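Hunance presenta los resultados de su comparación de pinzas manuales para recoger objetos pequeños en casas de verdad

La prueba reunió tres juegos de dedos, 32 objetos cotidianos y 1239 intentos de agarre, casi todos sobre camas, cómodas y mesas de cocina

LUMANLAN, 5 de enero de 2026 – Hunance, empresa dedicada a herramientas de agarre y manipulación, publica hoy los resultados de una comparación en la que nos hacía muchísima ilusión participar y que nos ha tenido ocupados bastante más tiempo del que habíamos calculado al principio. Durante varias semanas, nuestro equipo de Lumanlan ha llevado tres juegos de dedos para pinza manual a 13 viviendas habitadas, con sus colchas, sus cajones llenos y su luz de cada hora del día, para saber cuál se entiende mejor con las cosas menudas que todos dejamos por ahí.

El estudio lleva el nombre de Jodeck, que es también el del programa de ensayos que mantenemos abierto desde la pasada primavera. En total se registraron 1239 intentos de agarre con 32 tipos de objeto, desde relojes y pulseras hasta llaves, botones, horquillas y tapones. Ninguno de ellos pesaba más de 500 gramos, un límite que fijamos desde el primer día para que las comparaciones fueran justas entre los tres juegos.

Qué se ha comparado

El primer juego lleva dedos rígidos con almohadilla de goma. El segundo, suministrado por Kustex, utiliza una punta más estrecha y flexible, pensada para entrar en huecos. El tercero es un diseño propio de Hunance que combina una base firme con un extremo intercambiable, y al que, como es natural, le teníamos un cariño especial antes de empezar (intentamos que no se notara al apuntar los resultados).

Los tres se montaron en la misma empuñadura y con la misma cámara, y las personas que los manejaron cambiaron de juego en cada vivienda para que la costumbre no favoreciera a ninguno. Cada intento se dio por bueno cuando el objeto se levantaba, se trasladaba un palmo y se dejaba de nuevo sobre la superficie sin caerse.

Lo que hemos aprendido

Los dedos rígidos con goma dieron el mejor resultado con las piezas gruesas y de lados rectos, y también fueron los que menos se desviaron al cerrar. Los de Kustex se lucieron con las cuentas sueltas y con los cordones, que son un quebradero de cabeza para cualquiera que haya intentado cogerlos con una pinza. Nuestro diseño quedó en un honroso punto medio: muy cómodo con los llaveros y las tapas, pero menos preciso de lo que esperábamos con los aros finos de metal, que se deslizan con facilidad cuando la presión no llega centrada.

También nos sorprendió el papel de la tela. Una colcha cede bajo los dedos, se arruga y a veces se viene con el objeto, de manera que la altura a la que conviene cerrar cambia de un intento al siguiente. En las mesas, los tres juegos se parecían bastante entre sí – en las camas, las diferencias crecían enseguida. Por eso el informe dedica un capítulo completo a las superficies blandas, con las fichas de cada grupo de objetos y las anotaciones de quienes hicieron las pruebas.

Los estampados merecen una mención aparte. Las flores grandes y los colores vivos complican la tarea de separar en la imagen un objeto pequeño de su fondo, sobre todo cuando varios accesorios quedan juntos, y hemos querido conservar esas condiciones en todas las sesiones en dormitorio.

Un reloj celeste y dos pulseras finas entre los dedos de almohadilla azul, con más accesorios al fondo, sobre la colcha de rosas.

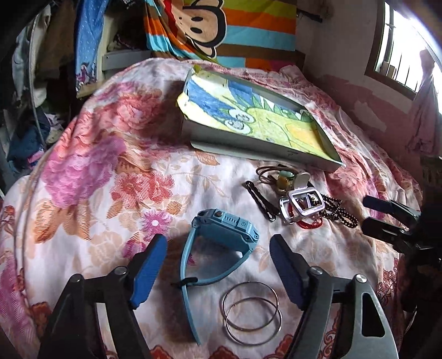

Próximos pasos

A partir de abril, Hunance y Kustex comenzarán una segunda ronda dentro del programa Jodeck, esta vez con puntas de distinta dureza y con una revisión del extremo intercambiable que recoge todo lo que nos han enseñado los aros de metal. Queremos incorporar además cojines, alfombras y ropa doblada, y repetir parte de los ensayos con menos luz.

El informe completo, con las tablas por objeto y por superficie, puede solicitarse sin coste a la oficina de Hunance en Lumanlan. Los centros de formación y los talleres que deseen probar alguno de los tres juegos en sus propias instalaciones pueden pedirlo por la misma vía – los recibiremos encantados, y agradeceremos de corazón cualquier comentario que nos hagan llegar.

Nuestro agradecimiento más sincero va para las familias que nos abrieron la puerta, nos prestaron sus cosas y tuvieron tanta paciencia con nuestras idas y venidas.

Acerca de Hunance

Hunance diseña y ensaya pinzas manuales, dedos intercambiables y soportes de cámara para equipos que trabajan en manipulación de objetos domésticos. Tiene su sede en Lumanlan, donde se encuentran también su taller y su sala de pruebas.

Contacto para medios: oficina de comunicación de Hunance, Lumanlan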